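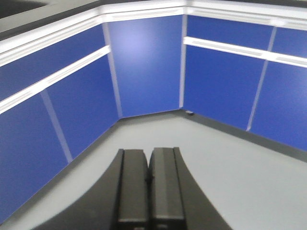 Gripper and blue panels, one of our Brerklow kits at work

Hi, and welcome to Brulon! I'm Cheuk-hei Lu, and if you've ever emailed us with a question about a wrist mount at eleven at night, I'm probably the one who wrote back (sorry about the typos).

We make one product. It's called Brerklow, and it's a bolt-on kit for people who already own a small robot arm and want it to do careful work up close. You get a two-finger gripper, a wrist camera, the cabling, a little control box and our software, which is called Irado because we couldn't agree on anything better and it was my turn to pick. The arm is yours. We don't sell arms and we don't want to, there are plenty of good ones out there already.

How we got started

Nelly Chávez and I met at a job where we spent a whole winter trying to get a gripper and a camera from two different companies to talk to each other. Each one was fine by itself! Together they were a mess. The camera would lag, the gripper would close on thin air, and then somebody would have to climb under the bench and restart everything. We figured there had to be other people with the same headache, so we rented a room on the second floor of the Carhuamaca building and started making brackets.

That was 4 of us and a very slow printer. We still have the printer. It does cable clips now and it's pretty good at them.

What you get from us

Every kit goes on an arm here before it goes in a box. We run 300 open-and-close cycles, check the camera against the fingers, and save the numbers under your serial number so that when you call we can pull them up. Kit 3814 went out in July, and yes, I looked up who has kit 1 and they still use it (hi, please update your software).

Setup takes 30 minutes if your arm is on our list. If it isn't, send us the flange drawing and we'll tell you straight whether we can make an adapter. Sometimes we can't, and I'd much prefer you hear that from me before you've paid for anything.

I should also say what the kit is not great at. It's slow with floppy stuff like cloth and thin bags. The fingers are flat, so round things want the soft pads, and those are extra. And the wrist camera sees what's in front of the fingers and not a whole lot else, so for a big work area you'll want a second camera up high. Irado will take one, any plain USB model works.

A lot of our testing is plain old tabletop time. Reach over, stop, back off, do it again with the lights changed. Dark tables and glossy trays are good practice for the camera, and bright windows are the worst, so we do plenty of both. 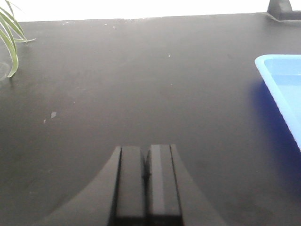
Darren wrote to us that the gripper was the easy part and the software manual was what nearly made him give up, especially the chapter on saving positions. He had a point. Nelly rewrote that chapter from scratch and sent it to him first, and he sent it back with more notes, and the one you get now is version three.

Please keep doing that, by the way. Most of what's good in the kit came out of somebody's grumpy email.

Coming by

You can visit if you're in the area. Drop us a line first so one of us is in, bring the part you want to pick up, and we'll put it in front of a kit and see how it goes. Mornings are best. Coffee's on the left as you come in, and the stairs are steep, so call from the lobby if you'd like the freight elevator.

Cheuk-hei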